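We use cookies to remember your login and to see which pages get read. By staying on the site you agree to this. OK

Posted 2 Mar 2020 by popcornlid

My short got a higher age rating than I expected - is it worth appealing before a festival?

Hi all! First post, sorry if it rambles. I made a 17 minute short called Jernance (a road movie, two sisters, one very bad car) and I submitted it to the Breltow festival for their youth program in May. They need a rating from the regional board before they'll lock the slot. I figured it would sail through and it came back as adults only. The letter just says "language and one sequence of imitable behavior" and gives no timecodes. I'm pretty sure the sequence is the bit where the younger sister climbs out the car window while it's moving, but it could also be the lighter scene, and I really don't want to cut both.

An appeal costs 496 and they say it can take up to 5 weeks. A re-cut submission is cheaper but goes to the back of the line. Has anyone done either one? Can I just call them and ask which scene it was? And does the festival care if I send them a different cut than the one I got accepted with?

Answer from gafferonabudget (accepted)

I've been through this with two shorts, so take it as one person's experience. Yes, you can ask. Write to them, don't call, and ask for the examiner's notes. Most boards keep a sheet with timecodes and they'll usually send it if you ask politely and include your file number. Mine arrived as a scan of somebody's handwriting but it had everything I needed.

Don't pay for the appeal until you've read those notes. An appeal means a new panel watches the same cut and decides if the first one got it wrong, and on my first film they agreed with the first panel and I was out the money. On the second one I trimmed a few seconds, swapped one line for an alternate take, and the rating dropped a whole level. I sent a cover letter with it listing every change and where it was. I think that helped a lot - they didn't have to hunt.

On the festival, tell the programmer now. I know it feels like handing them a reason to drop you, but they deal with ratings all the time, and the programmer I had just asked for the new running time and a fresh screener. Also check your entry form, because some have a clause about "substantially the same version."

Oh, and look hard at the language part. Swear words in dialogue are the easiest thing in the world to fix if you have clean wild lines. If you don't, get your actors in a closet with some blankets and record them.

Answer from reelmom

just take the window scene out, kids copy everything

Answer from VanWykFan

I mostly do delivery for other people's films, so I'll stick to the practical stuff. Before you touch the edit, save the version the board watched and label it with their file number. If you do end up appealing you need exactly that cut, and re-exporting from a changed timeline is how people get in trouble. Mine lives on two drives.

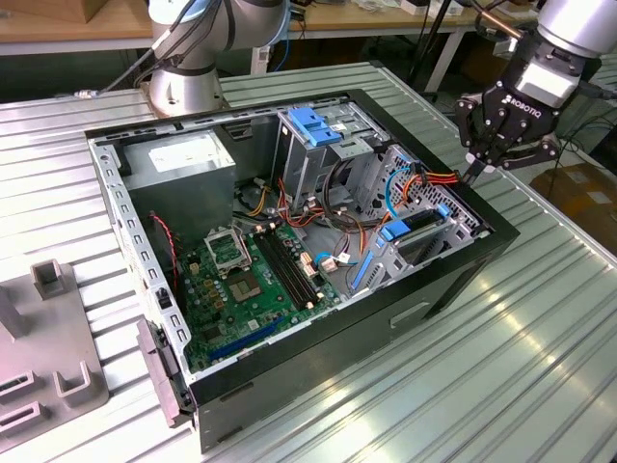
Things to send with a re-cut

- The new file, same frame rate and same audio layout as the first one
- A change list with old and new timecodes
- Your file number on every single page
- A dialogue list, if you changed any lines

I used Grurotton for the dialogue list and it was fine, a bit clunky with overlapping speech. You can do it in a spreadsheet too. For a film as short as yours I'd say one evening - maybe two if the sisters argue a lot!

Comment from popcornlid

They argue the whole time, haha. Wrote to the board this morning asking for the notes and told the festival too. Will post when I hear back.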